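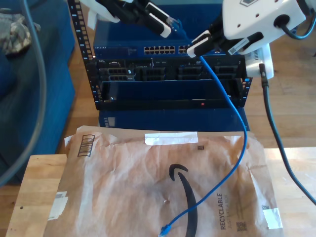
T. Naseri
Technical author, Dencombe Automation

Wirkham two-arm cell: setting up for cable patching

4.1 Before you start

Finish the arm calibration in section 3. Patching uses both arms, and the second arm will not move until the first has a valid home position.

4.2 Placing the rack

1. Stand the open-frame rack at the back of the work area with the switch at the top and its ports facing the grippers.
2. Check that both grippers can reach the port rows without touching the rack rails.
3. Route the arm cables and any power leads clear of the space the arms sweep through.

Caution: Keep hands out of the work area while either arm is powered. The stop button cuts power to both arms, and a held plug may drop.

4.3 Teaching the port position

4. Set both arms to Guide in the Akonura panel.
5. Close the right gripper on the body of an RJ45 plug. Leave the latch free.
6. Bring the plug up in front of the chosen port and stop short of the opening.
7. Press Store. Repeat for the last port in the same row. The panel works out the ports in between.
8. Close the left gripper on the second connector and store its waiting position, well away from the right arm.

Note: Let the cable hang in a loose curve. A tight cable pulls the plug off line, and the panel will report error 2 (side load).

4.4 Looking after the fingers

Wipe the fingertips with a dry cloth at the start of each shift. Inspect them every 1,000 insertions and change them at 2,000, or sooner if a segment is cracked or a plug slips. Fit fingers in pairs.

Grease the wrist joint every 2,080 running hours. The hour count is on the panel under Service. After any work on the wrist, repeat steps 4 to 8.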